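Jul 27, 2021

I slept badly again, but today I can say it is my own fault, because I drank coffee at the Koster bakery at five in the afternoon. The woman there already knows me and puts the cup on the counter before I ask. I did not want to disappoint her.

In the morning I had my lesson with Erkik. We read a short text about a man who loses his umbrella on the train to Lindport, and after that I had to tell it again in my own words. I made the same mistakes with "the" as in January. Erkik does not correct me while I speak, he writes on a small paper and gives it to me at the end. Today the paper was full on both sides. He told me that my past tense is now good, and I was so pleased that I forgot to pay him and had to go back up the stairs.

After lunch I called my uncle Volodymyr Lytvynenko. He is 90 next month and he does not hear the telephone so well, so we shouted. He wanted to know if the plums are ripe here. I said I have no plum tree, I live on the fourth floor. He said that a person should always live near a plum tree, and then he told me about the garden in Vutunus, the one I remember only from the side of the gate. There were 2 trees, he says, and my grandmother made jam from one of them and let the birds have the other. I had never heard this about the birds. I wrote it down on the back of the electricity bill while he was talking.

He asked when I am coming. I looked at the ticket prices yesterday and the cheapest is 129, with one change and a long wait at night. I told him maybe in the fall. He was quiet, and then he said the fall is nice too.

I changed the bed when we had finished. The pink cover is on it now, the soft one with the stitched waves.

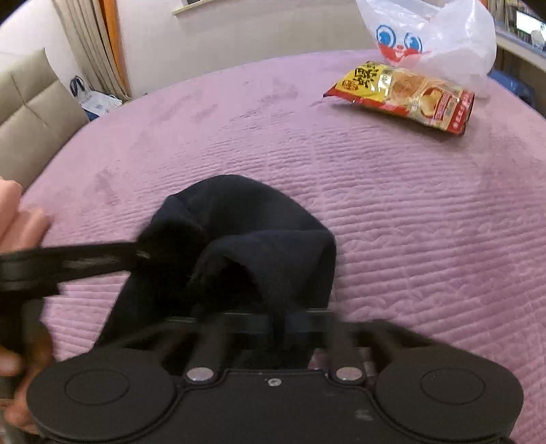 The pink cover, back on the bed.

It is too warm for July, I know. But I like to put my hand on it in the evening while I read, and at night I push it down to my feet.

I read more than 4 chapters of the novel Erkik lent me. I do not understand all of it. There is a word, "dwindle," which I looked up in the dictionary, and one hour later I had to look it up again. The sister in the book is very unkind and I hope that she will leave soon — I think the author likes her more than I do.

For dinner I had cold potatoes with dill and an egg. It rained a little at eight, then stopped, and the street smelled of dust. The neighbor's boy was practicing his trumpet with the window open. He knows one song and a half. I closed my own window for the difficult part and opened it again after.

Tomorrow I must bring the shoes to be repaired and write to my uncle, a real letter, in big handwriting. I will ask him which tree was for the birds.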